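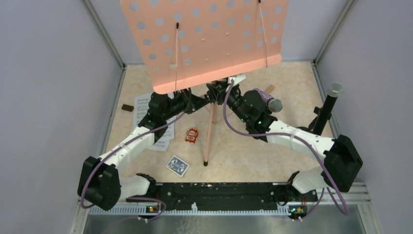

Sunday, Nov 13, 2022

Music stand again, all afternoon. I drove both arms by remote for most of it and Eugénie Cordier kept the log. The task on the sheet is "set up stand," but the part that eats the time is getting both grippers in under the desk without bumping the lip.

The left hand I can do now. I bring it in low, fingers toward the center column, and wait there. The right hand is harder. It has to reach the place where the shaft meets the desk, and from my seat I lose sight of the fingertips just when I need them. Eugénie called out the gap for me. We got 12 runs we both want to keep. The rest I marked as bad and left in the folder, with a note on each.

The two page-holder rods swing when the desk tips. I would like to take them off, but Natov wants the stand complete, so they stay. The sheet music, the card pack and the red owl stay on the table too — same reason, they want clutter in every run.

Tried slowing my hands down after the break. The runs came out longer and no cleaner. Eugénie thinks I stop too often and the arms will learn the stopping. She is probably right. Tomorrow I'll try one smooth reach per hand, left first, then right, and redo it if I miss.

My wrists ache, the right one more. Need to lower the chair.

We are at 158 good runs for this task and the plan says 245. At this pace that is most of another week. Satis training starts when we hand over the full set, so no point sending part of it.

Oláh wrote about the folding task. Have not answered.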